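Gravside Community Food Shop
Progress report to the Preva Fund
Period covered: July to December
Report date: December 30, 2020

Summary

The shop room at Gravside is fitted out and in use for fresh vegetables. The dry goods side is behind schedule and will open in the new year. Spending is within the grant. We are asking for one change to the budget, set out under Money.

The room

We took over the ground floor room from Pollock at the start of July. The old shelving came out first, along with a counter that had been screwed through to the joists and took longer to remove than planned. Two of the ceiling lights were replaced and the rest were cleaned. The walls were filled and painted white.

We had intended to lift the carpet and put down vinyl. The quote came in well above the sum we had set aside, and the carpet tiles in the corridor had already used up part of the flooring line. We kept the grey striped carpet in the main room and had it professionally cleaned. It has held up so far, though soil from the root vegetables has to be vacuumed up at the end of every session. We will look at the floor again when the lease is renewed.

The partition wall went up in the second month. It gives us a store behind the shop where deliveries can be checked and crates stacked out of the way. The door to the store is narrower than we asked for. Otik, who built the partition, have agreed to widen it at no charge but have not yet given a date.

Opening and use

The shop opened to members with one session a week and moved to 2 sessions once the supply was steady. At the end of this period we have 199 member households. The target in our application was 400 by the end of the second year, so we are a little short of halfway. Most new members hear of us from existing ones. The leaflets we had printed brought in very few people and we don't plan to repeat them.

Numbers in the room are limited at present, and members book a slot by phone or on the sheet by the door. This has slowed things down but has also made the sessions calmer, and several older members have said they would like to keep the slots. Over 46 households now have their vegetables packed for collection instead of coming in. Packing takes up most of a morning and was not allowed for in the original staffing plan.

Stock and display

The first displays were folding tables with crates on them. They were too low for many people and the crates at the back could not be reached. We replaced them with wooden units that have a tilted bin on top and a cabinet base below, standing in a line. The tilt means that stock at the back can be seen and picked up without leaning over.

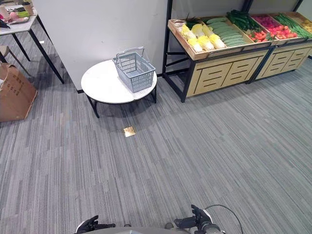 Leafy vegetables are the hardest to keep in good condition. Napa cabbage has sold better than expected and lasts well, so we have increased the order. Cucumbers and tomatoes go every session. Spinach was dropped in the autumn after too much of it was thrown away.

The round white table is for members to put a basket down while they sort out bags or payment. It was bought second-hand. We would like another one, nearer the door.

Money

The main grant is spent as planned on building work, lighting and display units. The flooring line has a small amount left over. We ask to move this to staffing, to cover the packing mornings until the end of March.

Next period

Open the dry goods side. Get the store door widened. Agree a second vegetable supplier, as we have relied on one so far and missed a session when their van was off the road. The accounts and the membership list totals will follow separately.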